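Chapter 8
Buying Your First Pair of Arms

Most people who come to this subject with a little money in hand begin by looking at arms, and I can't blame them, for I did just the same. But the arm is one line of a budget, and before we get to catalogues I should like you to spend a while looking at a bench.

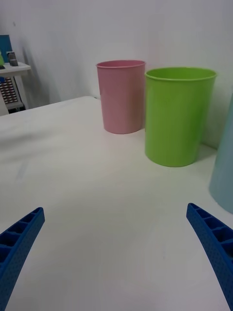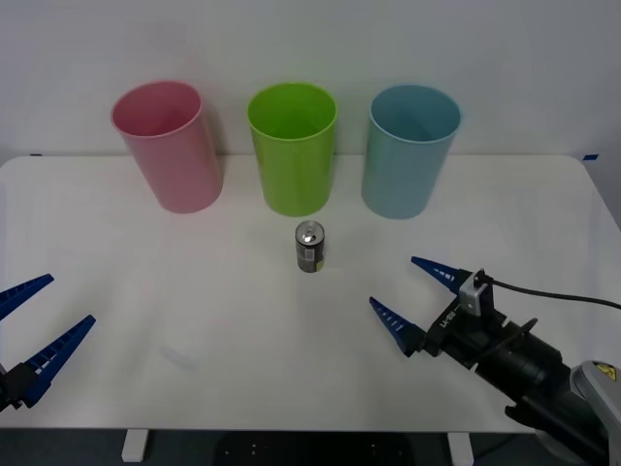
Figure 8.1 Plastic cups on a white table, with blue gripper fingers reaching in.

Take a pencil and write down everything that would have to be paid for before work like this could begin. Grippers go on the list, naturally, and so do the table, the cabling and the cups themselves (cups are cheap, bless them, but they still have to be ordered!). Then there are the things no photograph will show you, such as delivery, training and the hours spent setting up.

When the workshop at Gistside drew up its first plan, it put aside 3000 pounds for fittings and only 200 for spare fingers, and by October the spares money had all gone. We shall come back to Gistside and its sums in Section 8.2, alongside the rather more careful plan made at Destwood.

You will need a ruled sheet or a simple spreadsheet for the exercises.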